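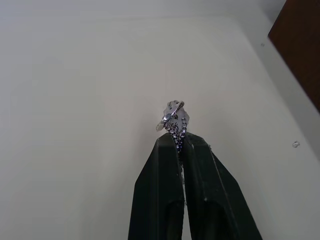
2 min read - 388 words

Why putting jewellery away is harder than it looks
Project report by Dorottya Erdős, 3 December 2019

I picked jewellery storage for my project because my own earrings live in a mug, and I thought (wrongly!) that it would be the easy topic on the list. The question was simple enough: if you tip a small collection out on a table, what makes it quick or slow to get everything back into the box where you can find it again?

Chains are the slow bit. A fine silver chain folds over on itself the moment you let go, and with a charm on the end it wants to swing round and catch on its own links. I learned to hold mine up by the charm and let the rest hang down before going anywhere near the box. Laying it down tail first worked best for me - drop it in as a heap and you've made next week's knot.

I read up on three ranges before starting, Merkotley, Meesuk and Tatach, and they all have their own idea of what a compartment is for. Merkotley likes lots of tiny squares. Meesuk goes for long channels, lovely for bracelets and hopeless for anything with a stone. Tatach just gives you one deep tray and wishes you luck.

For the sorting I used a reddish-brown box that looks like leather, with a pale fabric lining. The lid stands up at the back and has a row of little slots near the top and a gathered pocket lower down, and the tray is split up with white partitions. Small silver pieces went to the left, with a round ring getting a compartment to itself. I left the chains on the table until later, which I'd recommend to anyone, as you want a clear tray before you start on those. 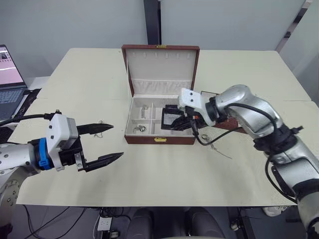

What I'd change

My first plan had 8 categories and I dropped it in October. It was far too many! I kept stopping to wonder whether a ring with a charm on it was a ring or a charm. Two groups did the job: things that tangle and things that don't.

I'd also like to try the gathered pocket for chains, one at a time, and see if they come out any straighter than they do from the tray. My tutor thinks they'll bunch up at the bottom. She may well be right, but I've already asked to borrow a Steranix roll to compare it with, so that's the plan for next term.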